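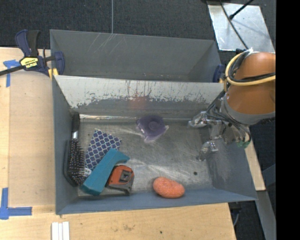

How do you get old hair and lint out of a paddle brush without wrecking the bristles? My landlord at Tramow charges $20 for every clogged drain, and I suspect the brush is the source. Mine is the same general type as the black one lying along the left side of the front bin, with bristles that dense. I have tried a comb. The comb lost.
dulcimer_ok

Feb 7, 2019

Rat-tail comb, lift from the roots in rows, then swish the bristles in warm water with a drop of shampoo. Don't soak it if there's a cushion pad, or water gets in and stays there until November. Dry it bristles down on a towel. 30 minutes of TV per brush, in my experience.
pantrymoth

Buy a new one.
Greg_no_relation

Seconding the shampoo. An old toothbrush gets the gray fuzz at the base. Also get a drain screen, whatever the brush looks like.
zandinel4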